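Events > Open Days > Reviews

Share 5 | Comments 3

Dreltex open day: I tried the hand-held gripper

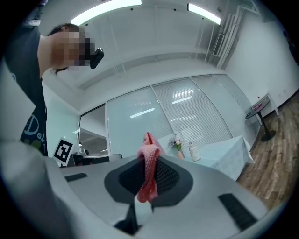
What the visit is like

I went to the Dreltex open day in March, in the afternoon group. It lasts 60 minutes and takes place in a normal bright office with blinds and a wood floor, so do not expect a factory hall. There are flowers on the table, which I found nice. The task was cloth: you hold the gripper in your hand and use it to pick up and fold a pink knitted piece.

How it works in the hand

The body is light gray and smooth, and bigger than I had imagined from the invitation. My first fold was very bad. With the third one I began to understand that I must close slowly and let the knit hang before I move. Last year I visited Provedetti, where guests only watch from behind a line, and I learned much less there.

What I did not like

After ten folds my wrist was tired. The explanation was also too quick for a person who does not work in this field, and the question time was short.

The ticket costs 119 dollars with coffee included. For me it was worth the price, but I would like a longer turn.

Rating: 4 of 5

Previous | Next | All reviews | Contact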